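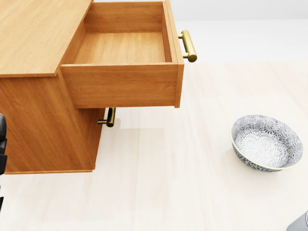 Tahira Bugti

Going to the open day at Berkanness next week and trying to figure out what to tell my group. I'm bringing six people from our library's tinkering club, mostly retirees plus my nephew, and the flyer only says "household robotics demonstration, simulated, Bellamy Room." I went to the one in February with a coworker and we got there for the last few minutes, so all I really caught was the big screen with the wooden cabinet on it, the top drawer hanging wide open with nothing in it, and that pretty flowered bowl sitting way off on its own. Then the lights came up and everybody went for the coffee!

So, a few things. Is the whole demonstration on the screen, or do they bring out a real machine at some point? My nephew is going to ask me that in the car and again in the parking lot. Why a drawer? I'd have thought a robot show would be more of a dancing and backflips deal. And is there any chance visitors get to drive it themselves? One of my group has pretty shaky hands and I don't want her put on the spot in front of a crowd.

Also, parking. The flyer says Lot 2 and I couldn't find Lot 2 last time.

flalau_regular

Lot 2 is behind the Trandurden building, you have to go past the loading dock and it looks like you're not allowed but you are. Get there early, it fills up. I only went for the 3D printers so can't help with the robot part, sorry. The cookies were good.
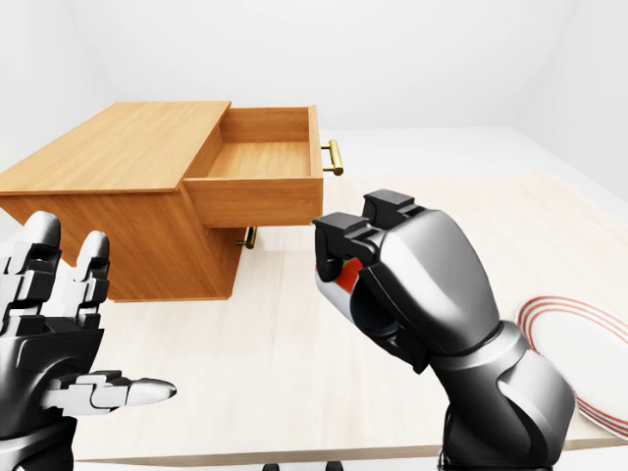
Said Hamdy
Demo host, Berkanness open days

Hi Tahira, I run the sessions in the Bellamy Room so I can take most of this.

It's all on the screen. There's no physical robot in the room, and I'd tell your nephew that up front - we get one kid every time who spends the whole session looking behind the curtain. What you see is a simulated robot with a jointed hand on the left and a two-finger gripper on the right. People always ask about the mismatch. We like having both up there so you can compare them, and the gripper is the one to watch when it's holding something small, like the little red and white piece it's got hold of near the open drawer.

Why a drawer: because it's harder than it looks. You need the handle, you need to pull in the right direction, and then your arm has to stay out of the way of the thing you just opened. Reaching for a plate on one side while a drawer sticks out on the other is a good way to get an elbow stuck. I promise it's more fun than I'm making it sound. No backflips though!

You can have a turn at the controls, but nobody gets called on. There's a sign-up sheet by the door. If your friend would like to try, have her find me after the session and I'll set her up on the side station with the speed turned down to 50 percent. Shaky hands are fine, there's smoothing on the input, and mine are bad after coffee too.

The room holds 105 and we don't take reservations, but for a group I can tape off a row if you email the front desk the day before. And yes, Lot 2 is past the loading dock. I've asked for a better sign.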